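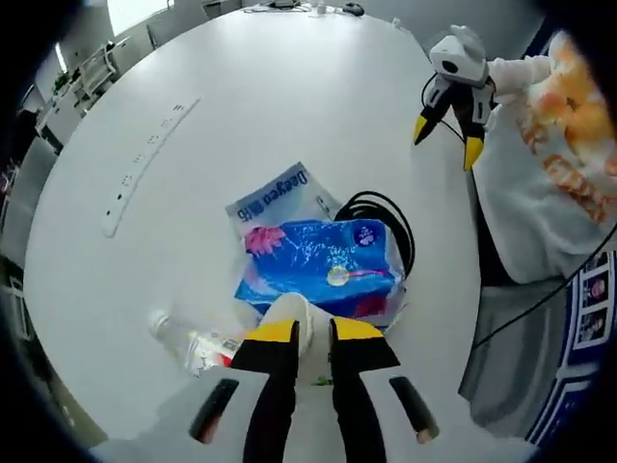
Cup, tissues, water bottle and cable on the shared table, with the built-in power strip along the left.

Section 4. Clearing and resetting the shared table

I wrote this part of the Restbridge room guide after my second month of sharing the big white table, and I've been fiddling with it ever since. It covers the ten minutes at the end of your slot: what goes, what stays, and what to do with the cables (so much of this is about cables, sorry). If you only booked the side workbench, skip to Section 5.

Before you start

Grab the Flodilen tray from under the window. It's the shallow one with the handle. You'll also want a couple of fabric ties from the jar, and a cloth.

Note: The table is a Kuusk oval, and the top marks more easily than you'd think. Lift things, please – don't drag them.

4.1 Drinks and paper first

1. Pick up any paper cups. Tip what's left into the sink down the hall and drop the cup in the bin. I do the ones lying on their sides first, and I look inside before I move them.

2. Check that the caps on water bottles are tight, then stand the bottles on the windowsill. If yours has been rolling around on its side next to the power strip, have a quick look at the sockets before you plug anything in.

3. Tissues stay! Push the packet back toward the middle of the table where everyone can reach it. When it's nearly flat, open a new one from the cupboard and write the opening date on the shelf list. The last entry I can read says 3/9/21, so we could all be better at this.

CAUTION: Never wipe the power strip with a wet cloth. Use a dry one, and run it along the strip with everything unplugged. If liquid has gone into a socket, leave it alone, switch off at the wall and call Gediminas Jaunzems on extension 14. He'd much rather be bothered than surprised.

4.2 Coiling a loose cable

A cable left in big floppy loops will snag on the next person's sleeve, and then everything goes for a ride. I coil mine like this:

1. Unplug both ends. Hold the plug, not the cord.

2. Lay the cable out on the table and let the twists fall out of it. Give it a little shake if it's being stubborn.

3. Hold one end in your left hand and bring the cable around in loops as wide as your palm. Let each loop fall the way it wants to. If you wind it tight around your elbow it'll stay kinked forever (ask me about my old headphones).

4. Leave a short tail, wrap a tie around the bundle once and close it. Snug is fine. You should still be able to slide a finger under the tie.

5. Hold the bundle up by the top. Strands that hang a bit lower than the others are no problem, but if one drops right out, undo the tie and start again from step 3.

6. Put it in the tray with the plugs facing up.

Note: Anything with a torn jacket or a bent pin goes in the Trusta box by the door. Please don't tape it and put it back.

4.3 Tools, rulers and small packages

1. Keep hand tools in your hand or in the tray while you're clearing. If one has a wire trailing from it, move the wire out of the way of the cable you're coiling – I have bundled the two together more than once, and it takes ages to pick apart.

2. The long ruler lives on the table. Wipe it and lay it along the far side.

3. Small crinkly packages: if there's something inside, it goes in the tray. Empty wrappers go in the bin.

4. Plastic bags with parts in them get folded over at the top and set down flat, printed side up, so the next person can read them without rummaging. Don't combine two bags, even if the pieces look the same color.
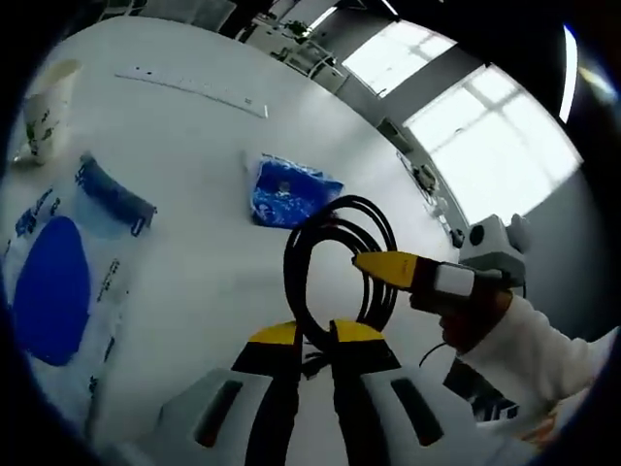
4.4 Last look

Walk once around the table. I run my hand along the underside of the edge too, as that's where cords like to hide. Wipe the top with a damp cloth, staying well clear of the power strip, and push the chairs in.

If you've used the last of the ties, leave a note in the jar. We order them in boxes of 500, and the next order goes in at the start of October.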